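About Us

By Damian Krawczyk
January
61 shares | 3 comments

Carkeck rents reusable plastic bins to people who are moving, and to offices, libraries and schools that need to empty a room and fill it again. We deliver the bins clean, you pack them, and we come back for them when you're done. We work out of one building in Clarnstead and have since the start.

How we got here

I used to manage the stockroom for Cocco, a kitchen supply shop on the other side of town. Every fall we got pallets of glassware in cardboard boxes, and every fall I spent a good part of the week breaking boxes down and tying them up for the recycling truck. The shop also had a few dozen plastic totes left over from an earlier owner. They stacked, they didn't get soft in the rain, and people kept asking to borrow them when they moved apartments. After a while I started charging a few dollars and writing down who had what.

That notebook was the company for the first year. When Cocco closed I bought the totes, added 100 more and rented half of the building we're in now. We took over the other half when the upholstery shop left.

What we have

At the last stock check we owned 2,658 bins. Most of them are our standard gray, which holds a couple of shelves of books and can still be lifted by one adult. We also keep a flat size for framed pictures and files, and the large orange bins, which are for light bulky things like bedding, coats, pillows and stuffed animals. Please don't fill an orange one with books. The bin will hold, but you won't be able to pick it up.

We mark bins by hand in black marker. We tried printed labels from two suppliers and they came off in the washer. Marker wears down too, but it takes a few seconds to write again and we don't have to scrape anything first.

Our hand trucks and wheeled bases come with any order of 20 bins or more. For smaller orders you can add them at the counter.

Washing and checking

Every bin is washed when it comes back, even if the customer says it was never used. Tape residue is taken off by hand with a citrus cleaner. After drying, the bins go to a bench where someone looks at the rim, the corners and the floor. A cracked rim takes a bin out of service. So does a split corner. Scuffs and scratches don't. Plastic picks up marks after enough trips in the back of a truck, and if we threw out every bin with a scuff on it we would be buying new ones all the time and charging you for them.

Bins that are retired go to a plastics recycler, apart from a few that we hold back for the community garden on our street. They drill holes in them and grow potatoes.

Who uses us

Households are more than half of what we do, mainly in summer. The rest is offices changing floors, schools clearing classrooms before the floors get waxed, and the county library, which borrowed nearly all our grays during its renovation. We also supply bins for Rondora, the secondhand toy and clothing fair held in the old armory each spring. Sellers sort into our bins at home, bring them in full and set them straight on the tables, and at closing we collect whatever is empty.

How renting works

The standard rental is two weeks. You can extend by phone or email as long as you do it before the pickup date. We charge a flat fee per bin and a delivery fee that depends on distance. There is no deposit for households. If a bin breaks in normal use, tell the driver and leave it with the others. If a bin goes missing we bill for a replacement at what it costs us.

We don't rent bins for food, wet paint, motor oil or live animals. Somebody has asked about each of these.

Visiting

The counter is open from 8:30 a.m. to 5 p.m. on weekdays. Parking is in the rear, next to the loading door. You can come in and look at the sizes before ordering, and I would suggest it if you are moving a whole house, as most people guess too many large bins and too few standard ones. Bring your list of rooms and we'll work it out with you.

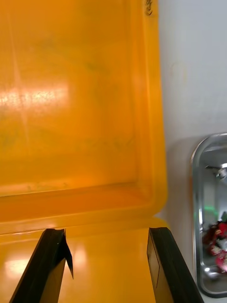
The inside of an orange bin, with some scuffs and smudges on the plastic.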